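Section 12: Setting up the count room

Read this section before the ballot boxes leave the polling stations. It covers Holtusholm, Skinuna and Jenton. Sauerland counts by post and has its own guide, revised on December 3, 2024.

Before the boxes arrive

1. Put out one table for each ward and fix the ward name to the front edge.
2. Lay the bundle trays in ballot paper order, with the doubtful tray at the far end.
3. Give each table a pad of tally sheets, two pens and a bag of rubber bands.
4. Check that the observers' rail is in place and that the path to the fire exit is clear.

Note: Jenton has two wards on one box run. Keep their tables apart.

Receiving a box

5. Read the seal number aloud and compare it with the presiding officer's form.
6. If the numbers differ, do not open the box. Call the returning officer and leave the seal as it is.
7. Sign the receipt and write the time next to your signature.

Caution: Never open two boxes at the same table.

Verifying the papers

8. Empty the box and show the inside to the observers.
9. Count the papers face up into bundles of 20. Band each bundle and put a slip on top.
10. Compare the total with the ballot paper account. If the account says 542, the slips must add up to 542 before sorting starts.

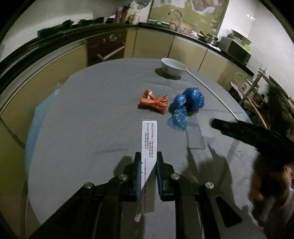 White medicine box held upright over a round table with a grey cloth.

11. For wards with more than 1000 papers, start a second tally sheet and mark both with the ward name.
12. Hand the signed sheets to the results desk. Keep the carbon copies at the table until the result is declared.

Note: Unused tally sheets go back to the stores in January with the trays.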